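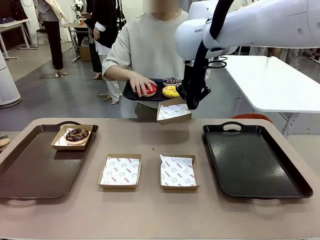 17th January

Donut boxing, second session. Clementina brought the donuts over from Plumard before lunch. Paper boxes only today, one donut to a box, liners opened out before anything goes in. The glaze marks the paper if a donut gets dragged, so set it straight down.
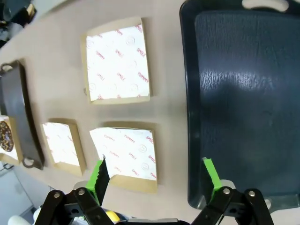 Liner folding is still the slow part. Ezequiel wants them pre-folded and I agree. Keep the boxes near the middle of the table - the sprinkled chocolate one ended up in the box at the far left, too close to the edge for my liking. Ordered 300 more liners. Trays need wiping before Chidubem starts.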